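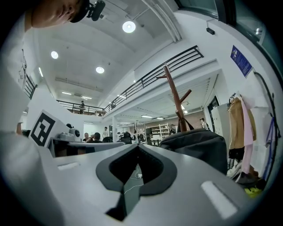
Wovesach passes 919 recordings, and I had a go at adding a few

I popped into the Wovesach office on December 15, 2021, mostly because I'd been promised coffee, and came away having taught a computer how I pick things up. Well, a bit of one. The team there is collecting examples for its Flisov project, a learning system meant to handle small everyday jobs, and they've just gone past 919 usable recordings. The target is 2000 by the end of February.

The way they do it is lovely and low-tech to watch. You hold the gripper in your hand, squeeze it, do the job, put things back and start again. The camera sits on the gripper itself, so every recording is from the tool's point of view, and the square black-and-white marker on its board gives the software something fixed to work from. It all happens at the desks on the ground floor, with everyone else getting on with their day and people wandering along the mezzanine overhead.

Fatos Petkov runs the sessions and was very patient with me. My first six tries went in the bin! I kept rushing the last bit, you see, and letting go while my hand was still moving. "It'll copy whatever you give it," he told me, "so give it something boring." By the end I had four that he was willing to keep, and I'm more pleased about that than I should be.

He also said they'd thrown out 162 recordings since the autumn, nearly all of them for the same sort of thing (fast hands, marker out of view, someone stopping halfway for a chat). Zlatko Kadrić checks each one by eye before it goes in, usually in the evening with the radio on, and he reckons he can now tell who was holding the gripper within a couple of seconds. Mine, apparently, are "jumpy".

The first lot of training starts in the new year on machines lent by Begović, and Gastska has offered its kitchen for a second round, which should bring in cups, lids and drawers. Wovesach would like more hands before then, left-handers especially. Sessions last an hour, you don't need to know anything about robots, and the coffee was very good. Ask for Fatos at the front desk.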